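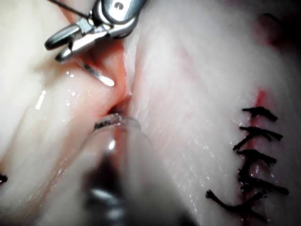
January, notebook of the thread bench

Continued with the knot pull tests on the Stivon thread, lot 2599. Harvey soaked the second half of the pieces in saline overnight and I took them out at 9. The dry half stayed in the drawer with the silica bags, the same as last time.

First problem of the day: the clamps. When I tighten the lower one with the long key, the thread breaks at the clamp and the knot is still good. Such a result tells nothing about the knot, so I crossed out these rows in the table. Please do not delete them, I want to see how often it happens. Huguette proposed a strip of thin rubber between thread and metal. I tried it with the Biltomel sheet and it slips less than I expected.

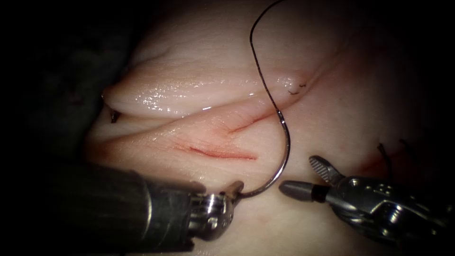 Second problem is the number of throws. Tyson ties three, I tie four, and in the old table it is not written who tied what. From now on there is a column for initials. I also made all ends 9 mm before pulling, because short ends go back through the knot and then it looks like a weak thread.
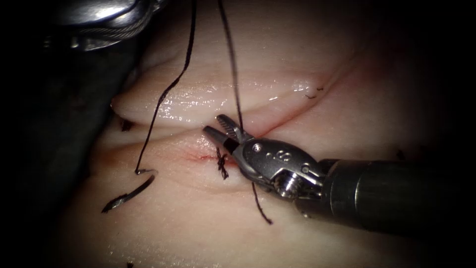
Needle driver with open jaws over the knot.

Wet pieces, my own knots only: 40 pulled, 9 slipped, the rest broke close to the knot. Dry pieces are not finished. The load cell drifted after lunch – I set zero again, but the last rows need a repeat. 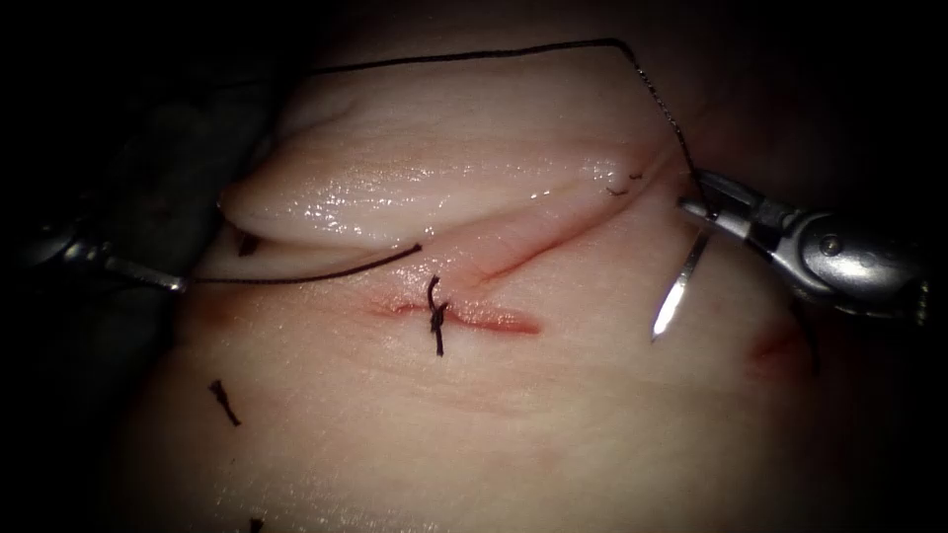
Question from Rhonda: do we have to dry the soaked pieces before pulling?
Leave them wet. Blot once on paper so that the clamp holds, and pull within 55 seconds.

To do: cut new rubber strips, ask Jamila for the key to the cold cabinet, repeat the dry rows. The old spool has a kink near the start, throw away the first meter.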